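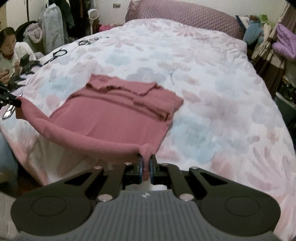

Pink sweater on the bed, one hand gripper at the ribbed cuff and a second at the far corner.

From: Margit Jakab
To: handheld grippers list
Date: 2/3/19
Subject: Re: Ora hand grippers on knits?

Hi Béla and all,

Yes, please try them on knits! I've had the Ora pair since November (the plain kit, without the Mikus wrist mount) and I've been folding clothes with them on and off the whole time, so I have opinions.

Béla Gál wrote:
> We have the Ora kit on loan for review and so far we've only done
> towels and pillowcases, which went fine. Before we send it back I'd
> like to know if anyone has used it on stretchy stuff. Do the fingers
> hold a sweater or does it creep out? Also, is the handle OK for a
> long session? Szabolcs has small hands and is already grumbling.
> And is it worth paying for the second gripper?

Holding first. Ribbed edges are great. You pinch across the cuff so it bunches up into a kind of rope between the fingers, and then you can pull against it surprisingly hard. Flat single-layer knit is where I lose it, mostly when I come in at a low angle and only get the tips on. Go in steeper and take more fabric than you think you need. My recordings got a lot cleaner once I did that.

For the sweater I pull it open between the two grippers first, so the bottom edge hangs in a nice wide curve, and then fold the far half over. With one gripper you end up dragging the whole thing around the bed and the comforter comes with it (ask me how I know). So yes, get the second one! I'd give up the carrying case before I gave up that.

The handle: I like the ribbing, it doesn't slide around in my palm. It is wide, though. Consuelo Rosales has smaller hands than I do and she switches sides every 200 folds or so, and says that's enough. Szabolcs might try that before he gives up on it.

Things I'd change. The cables! I still haven't found a good place for them, they get onto the bed and then into the folds. Velcro ties help a bit. And I wish the manual said how tight the linkage bolts should be. I check mine before every long session now, after one worked loose on me in the middle of a pile of T-shirts.

I have 1294 folds saved so far, mostly shirts and sweaters, with 2 or 3 bad stretches I keep meaning to throw out. Happy to share the lot if you want something to compare your towels with. Sohail Afridi has been running part of it through Revosel and can tell you more about file formats than I can.

Has anyone tried socks? I'm itching to, but I'd love to hear how you start a pair before I spend an evening on it.

Margit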